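Looking After a Night Guard at Home
Tips from the Flanudent practice, Veltwood

Rinse the guard in cool water as soon as you take it out. Hot water can warp it, and a warped guard won't seat properly on the back teeth.

Brush it with a soft brush and a drop of plain dish soap. Skip toothpaste — it scratches.

Soak it once a week for 8 minutes in equal parts white vinegar and water, then rinse well.

Let it air-dry before you close the case. Wash the case too, and leave it open on a rack.

Keep it away from dogs. Caroline Kaijage at the front desk took 44 orders for replacements last year, and chewed guards were the main cause.

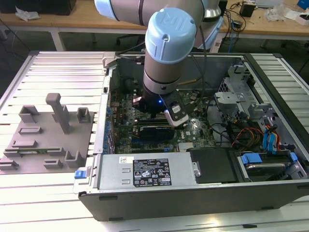
Traveling

Pack the case in your hand luggage with a small brush. Bring the guard to your next checkup so we can look at the fit.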